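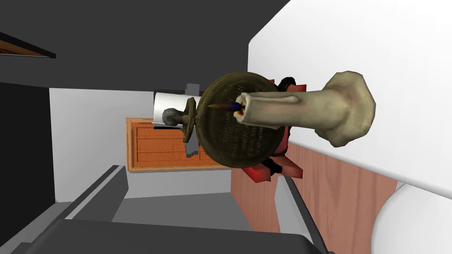

Candlestick with engraved drip plate.

Removing Old Lacquer from Household Brass

The May bench session at the Valtonen workshop dealt with lacquer failure on brass. Several members asked for the method in writing, and it is set down below with the corrections made on the night. It applies to solid brass. Plated work should be tested first with a magnet and, where the plating is thin or worn through at the edges, left alone.

Most brass sold for household use over the last century was lacquered at the factory. The coating is clear, hard and very thin. It keeps air and skin acids off the metal for as long as it stays whole. Once it is scratched or begins to lift, air gets in at the break and the metal tarnishes underneath, where polish cannot reach it. The usual signs are dark threadlike lines, brown spots with sharp edges, and patches that stay bright no matter how long the rest of the piece has gone without cleaning. Polishing a piece in this state removes more of the lacquer at the break and makes the contrast worse.

To confirm that lacquer is present, put a drop of acetone on an area that does not show and leave it until it evaporates. If the spot turns dull or tacky, the coating is a nitrocellulose or acrylic lacquer and acetone will take it off. If nothing changes, the piece is either bare or has a baked coating. Baked coatings need a stripper. Dodeck gel was used at the session and lifted a baked finish from a door plate in 17 minutes. Thin strippers run off curved work and are not worth the trouble.

Acetone is highly flammable and the vapor travels along the floor. Work outdoors or with strong cross ventilation, away from pilot lights, heaters and anything that sparks. Wear butyl gloves. Ordinary nitrile gloves soften quickly in acetone. Keep soaked rags spread out in the open air until dry, then put them in a lidded metal can.

Small pieces can be wrapped in acetone-wet cotton and put in a lidded glass jar. Larger pieces are wiped in short strokes, turning the cloth after each one so that dissolved lacquer is not spread back over clean metal. Two passes are normal. A white haze after the second pass is lacquer residue and needs a third. Rinse with clean acetone and let the piece stand before doing anything else to it.

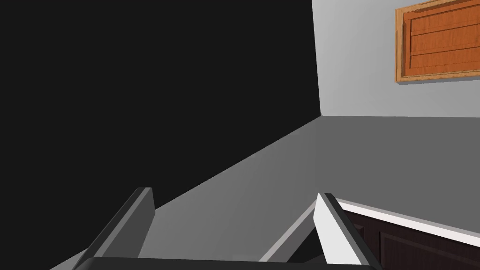
Gaetano Gatti objects to the jar. His view is that cotton packed against brass leaves a weave pattern in softened lacquer, and that the pattern can still be made out after polishing if the metal beneath has begun to tarnish. He hangs small parts on a copper wire inside the jar, clear of the liquid, and lets the vapor do the work overnight. He also asks that members stop using steel hooks for this, having been given a box of hinges with rust marks at every contact point.

The vapor method is sound and was tried after the session on a set of drawer pulls. It is slower and uses much less solvent. It does not suit anything with a wooden or felt part, as the vapor softens glue. Take handles, base pads and knobs off first. If a threaded joint will not turn, do not force it with pliers. Warm the female part in water at 145 degrees, dry it, and try again with a rubber strap wrench. 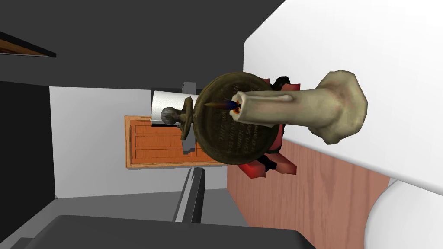
Stripped brass should be cleaned before it is polished. Wash it in warm water with a plain dish soap that contains no ammonia, use a soft brush in the corners, and dry it at once with a cotton cloth. Hard water left to dry on bare brass will spot it. Wax drippings come off more easily before the acetone stage than after it, and they should be softened with warm water and lifted with a wooden stick. Take particular care with inscribed surfaces. Lettering in curved rows across a drip pan, as on the round dish behind the flame, holds old polish and wax in the cuts, and a metal pick will leave bright scratches along the strokes of each letter. A sharpened bamboo skewer is hard enough to move the deposit and too soft to mark the brass. Decide at this point how much of the dark tone inside the letters is to stay. An inscription cleaned to bright metal is harder to read than one with some tarnish left in it.

For polishing, use the mildest paste that works. Wurkik fine was adequate for everything brought to the session except one heavily pitted fender. Apply it in straight lines along the length of the piece, or around it if the piece was turned on a lathe, so that new marks lie with the old ones. Buffing wheels round off edges and should be kept away from engraved work altogether. Remove all paste residue with mineral spirits, paying attention to moldings and the underside of rims. Dried paste turns white, then green, and it will show through any new coating.

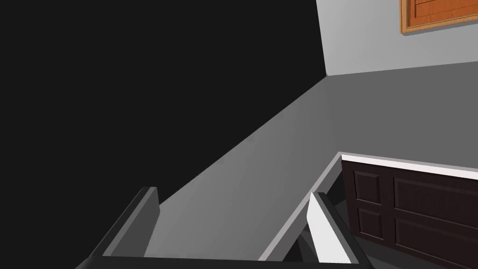
Issue 145, page 3

The last question is whether to recoat. Pieces that are handled daily are better left bare and waxed. Microcrystalline wax is put on thin, allowed to haze, and buffed with a lint-free cloth. It needs renewing when water no longer beads on the surface. Pieces that get hot should not be lacquered at all. Heat yellows the film and in time breaks it, and the owner is then back at the acetone.

Pieces on display can be sprayed. The metal must be free of grease, so handle it with cotton gloves from the last solvent wipe onward. Warm the piece slightly to drive off moisture. Spray in a dry room, in light coats, moving past both ends of the piece before reversing direction. Damp air causes blushing, a milky cast that forms as the solvent evaporates. It will sometimes clear if the piece is moved to a warmer room. If it does not, strip and begin again.

Irina Lungu has the shared jar, the strap wrench and the remaining stripper. Requests to borrow them should go to her through the Lukska branch desk. Return the jar rinsed, with its lid on. Members bringing work to the next session should remove wax and felt at home and label every loose screw.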